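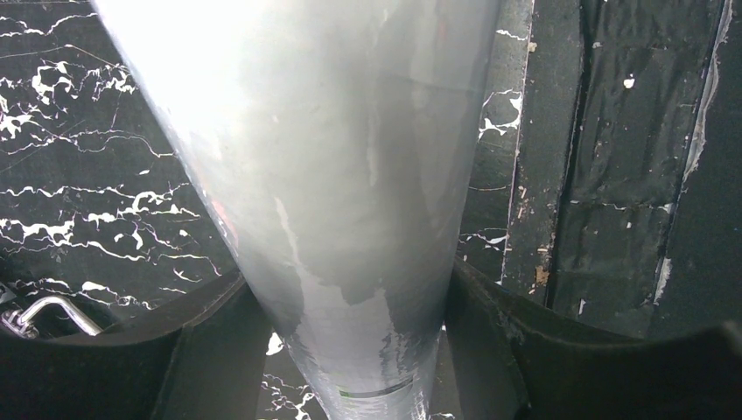
Olodar Shiny Vessels List – read me first

Version of May 27, 2025
Kept by Ekrem Kozan and Lajos Major, Drandport

What is in this folder

The Olodar list is a table of household bottles, vases, flasks and jugs which have a reflective surface. Each row is one object and says what its surface is like: the colour, the wear, the marks, and how sure the person was who wrote the row. The list was made for people who sort, store or repair such objects, and who need the same words for the same damage. It has 2,528 rows and 16 columns.

We started it when the household store in Skeltdale was moved to new shelves. The old labels said things like "silver vase, bad" or "shiny bottle, ok", and with such labels it was not possible to find anything again. Lajos wrote the first word list on the back of the delivery papers. Much of it is still in use.

Files

olodar_main.csv – the table, one object in each row
olodar_words.txt – the allowed words for finish, wear and marks
olodar_shelves.csv – shelf codes in Skeltdale and in the Bielecka room
changes.txt – what we changed and when, not complete before December

All files are saved as UTF-8 with commas between the fields. If your program opens the table with strange letters in the remarks, please choose UTF-8 by hand when you import it.

The columns you will use most

object_id: a number only, without meaning. Old numbers are not used again when an object leaves the store.

shape: one of straight, tapered, round, shouldered, other. For a tapered object we write also which end is the narrow one as it stands on the shelf. If it is lying, write "lying" and leave the end out.

main_colour: the colour that covers the most surface. Pale silver, silver-grey and slate grey are three different values. Please do not write only "silver".

finish: even, mottled, brushed, patterned, or unsure.

layer: wrap, coating, solid, or unsure. A wrap is something put around the object, such as foil. A coating is fixed to the surface. Solid means that the body itself has this colour through and through.

wear: none, light, patchy, torn, or flaking. More than one word is allowed, with a semicolon between them.

marks: bands, printed lines, stamps and labels, with colour and place.

sure: a value from 1 to 3, where 1 means "I would like somebody else to look".

remarks: free text, up to 2,000 characters. Please write full sentences, they are easier to translate.

The other columns are for the shelves and for our own checking, and they are explained in the word file.

How to write a surface

Reflective things are difficult because they borrow colours from everything near them. A small reddish or bluish touch along the side of a curved object is very often only a reflection. It does not go into main_colour and it does not go into marks. Turn the object a little, or move your lamp. If the colour moves, leave it out.

Strong light is the second problem. On the silver-grey piece at the top of this file, the glare on one side is almost white, and the edge of the object is nearly lost in it. For such a place write nothing about wear until you have looked at it under softer light. We had in the first version many rows with "white patch" which were only the window.

The same piece is useful for learning the words finish and wear. It has pale silver, light grey and darker slate-grey patches, so the finish is mottled. Lower down there is an irregular darker area where the lighter silver seems to stop in ragged edges. We would put "patchy; torn" in the wear column. For layer the right word is "unsure": the surface could be a metallic wrap, or it could be a coating partly worn away, and looking alone does not decide it. The thin green and dark line near the narrow end belongs in marks, as "green and dark line, thin, across, near narrow end". Whether a line is painted, printed or a separate band is written only after somebody has felt it with a finger.

Shape has the same rule. If a piece could be the shoulder of a tall bottle and could also be a vase, the column kind gets "vessel, unsure", and nothing is lost by this. It can be changed later.

Care while checking

Dry hands, or cotton gloves for torn wraps. Do not pull at a loose edge to find out what is under it. Do not use metal polish on anything marked unsure – a wrap can come off in one piece and the row is then no longer true. Dust may be removed with a soft dry brush, from the whole part towards the torn part.

Objects with "flaking" stand on the lower shelves with paper below them. The paper is kept and not thrown away when the object is moved.

Known problems

– The Bielecka rows were written by one person in a short time, and "mottled" is used there also for simple fingerprints. We are going through them slowly.
– "Slate grey" came into the word list late. Older rows say "dark silver", and we have not replaced it everywhere.
– Height is missing for objects which could not stand alone.
– There is no column for smell or sound, although two people have asked for it. Please use remarks.
– Glass with a silver inner side is sometimes under coating and sometimes under solid. It should be coating.

Plans

We would like to grow the list to 3,000 rows, but only when the Bielecka rows are corrected. A second word list with Hungarian and Turkish terms beside the English ones is half ready. Ekrem has the Turkish part.

Use and corrections

You may copy the list, change it and use it in your own store. Please keep the name Olodar with it, and say which version you took. For a correction, send the object_id, the column, the old value and the new value in one line each, to Lajos Major at the Drandport desk. If you disagree with a word in the word list, write an example of an object where it does not fit.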